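Setting Up a Label and Location Scheme for Household Storage

Prasum notes, storage section
Last revised 27 December 2020

Scope

This page covers the naming and recording of storage locations in a house or small workshop. It assumes that the sorting is done and that everything being kept has a container. Choosing containers is covered on a separate page, as is the disposal of chemicals and old batteries.

The method uses a short code for each location, a printed label that carries the code, and an index that ties the code to the contents. The index can be a spreadsheet or a card file. Both work the same way, and the steps below apply to either.

What you need

A label printer or a fine permanent marker
Adhesive labels, matte, at least one inch tall
Tie-on tags for anything an adhesive label will not hold on
A spreadsheet program or a box of index cards
A sketch of the floor plan, which can be very rough

Step 1. Divide the house into zones

Give each room or closet one letter. Avoid I and O, which are misread as numerals. Do not use the first letter of the room name as a memory aid. It works for the first few rooms and fails as soon as there are two bedrooms or a basement and a bathroom. Assign letters in walking order from the front door instead, and write them on the floor plan.

Large rooms can be split. A garage with shelving on two walls is easier to manage as two zones.

Step 2. Number the positions

Within a zone, number each fixed position: a shelf, a drawer, a rail, a marked area of floor. Start at the top left and go down, then move to the next column. Use two digits from the beginning (01, 02, 03) so that the index sorts correctly.

A position number belongs to the furniture. It does not move when the contents move. Leave a gap in the sequence between pieces of furniture. If the first bookcase ends at 06, start the next one at 11. When a shelf is added later it can take 07 and nothing has to be renumbered.

Step 3. Number the containers

Containers get their own series, separate from the positions. A plain running number is enough. My own list began at 600 to keep it clear of the position numbers, and it has reached 693. Do not reuse the number of a container that has been thrown out. Old notes will still refer to it.

A full entry then reads like this:

C-04 / 647
Winter gloves, scarves, spare hats

The first part is the place and the second is the container. If 647 is moved to another closet, only the first part of the index entry changes. The label on the container stays as it is.

Step 4. Make the labels

Print the container number in the largest type the label will take. Contents may be written underneath in smaller type, but this is optional, and I have stopped doing it for anything that changes more than twice a year. A wrong description on a box causes more trouble than a missing one.

Placement rules:

Smooth plastic or metal: adhesive label on the short end, upper right corner.
Cardboard: adhesive label plus a strip of clear tape over it. The tape should extend past the label on all sides.
Fabric: tie-on tag through a seam or handle. Adhesive lets go within a season.
Mesh and open wire: tie-on tag on the rim, with the knot on the inside.
Glass jars: label on the lid if stored below eye level, on the side if above.

Wipe hard surfaces with rubbing alcohol and let them dry before applying anything adhesive. Press for a few seconds from the center outward. Labels put on in a cold garage tend to lift at the corners, so bring the container indoors first if the job is being done in January.

Step 5. Build the index

Use one row per container and keep to 5 columns: container number, position, contents, date checked, remarks. More columns will not be filled in. Owner, purchase price and the like belong in a separate insurance inventory.

Write contents as plain nouns, with the most general word first: "cable, extension, outdoor" and not "long orange cable". Searching and alphabetical sorting both depend on this. If one thing goes by two names in the household, enter both.

Things kept loose on a shelf, with no container, get a row as well. Leave the container column blank and fill in the position only.

Step 6. Maintain it

Update the index when a container moves, on the same day. A pencil and a pad in each zone are sufficient - write the change down, then enter it later in the evening. Once a year, take the index through the house zone by zone and correct the date column. In a house with 47 positions this takes an afternoon.

Two faults show up regularly at the yearly check. The first is a container with no row, usually a new one that went straight onto a shelf. Give it the next free number. The second is a row with no container. Mark it "not found" and leave it in place until the following check - most of these turn up in another zone.

Print a fresh copy of the index afterward and keep it inside the door of the first closet in zone A. File it in a plastic sleeve and recycle the old one. 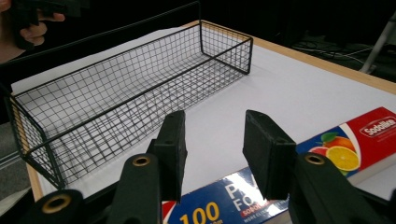
Margit Lie: I would keep the old printouts instead of recycling them. Two of my "not found" rows were solved by looking at where the container had been listed the year before. I also skip the letter L, since in lower case it reads as a one on my printer.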